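Most of the hours on a pair of hand-held grippers go into keeping the two sides matched. I've had the Sowah pair since February, and I keep being asked how I look after them, so I'm writing it down once.

They came from a small workshop in Plasley run by Máté Antal. Each one is a white housing with black linked fingers on the front, and you hold one in each hand. My job is recording bedroom chores: making beds, pulling sheets straight, folding pillowcases. The footage and the finger positions go off to Emese Juhász, who does the sorting at her end and complains when something is off.

The first thing I do in a session is close both jaws fully and open them fully, three times each, without touching anything. The readout should come back to the same numbers every time. On mine, closed is 310 and open is 800. If one side closes at a different number from the other, I stop and zero it before doing anything else. I skipped this once in the first fortnight and Emese sent back a whole afternoon of sheets.

Zeroing is simple. Hold the jaw shut by hand, press and keep pressing the button under the grip until the light goes off, then let go of the button first and the jaw second. The manual has those last two the other way round. Máté knows, and says it will be put right in the next printing.

After that I check the view from the head camera. I want both sets of fingers in it, a clear gap between them, and enough of the bed beyond to see what the hands are going towards. I hold the grippers low over the mattress with the jaws open, look at the preview, and tilt the camera bracket a notch at a time.
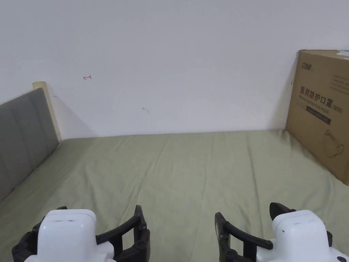

*Both grippers over the green sheet, jaws open and nothing in them.*

Bed linen is hard on the linkages. Cotton sheds more fluff than you would think, and it works its way into the pivots and packs down. The jaw still moves, but it gets slow in the last bit of travel, and you start squeezing harder to make up for it. I clean them every 400 grips, going by the counter in the Jivden software. A dry toothbrush gets most of it. For the rest I use a wooden cocktail stick, working from the fingertip back towards the housing. I don't use compressed air any more – it pushed fluff inside the left one and I had to open it up.

Opening it up was not too bad. The shell comes apart at the seam once the screws are out. Inside there was a grey plug of lint against the return spring, which I pulled out with tweezers. I also found that the spring had been rubbing on a cable. Jarlath Ó Néill has the same pair and his had done the same thing, so I put a short length of heat-shrink over the cable on both sides while I was in there. Don't overtighten the screws going back. They go into plastic and there is no second chance with the thread.

At 1000 grips I look at the pins. You want to hold the finger near its tip and rock it sideways. A little play is normal, but if it clicks, the pin is worn. I've changed two so far, both on the right, which makes sense as I'm right-handed and pull with that side. Zendero sell the pins in bags of ten. Push the old one out with a punch, not a nail. Greer Paterson tried a nail and bent the link.

No oil on any of it. Oil marks the sheets and holds the fluff. Csenge Juhász put me on to a dry graphite pencil, rubbed on the face of each joint after cleaning, and that has been fine.

I keep a notebook with the date, the grip count and the open and closed numbers for each side. Left has drifted by two since the spring was put back, right hasn't moved. If left goes another two I'll have it open again and check that cable.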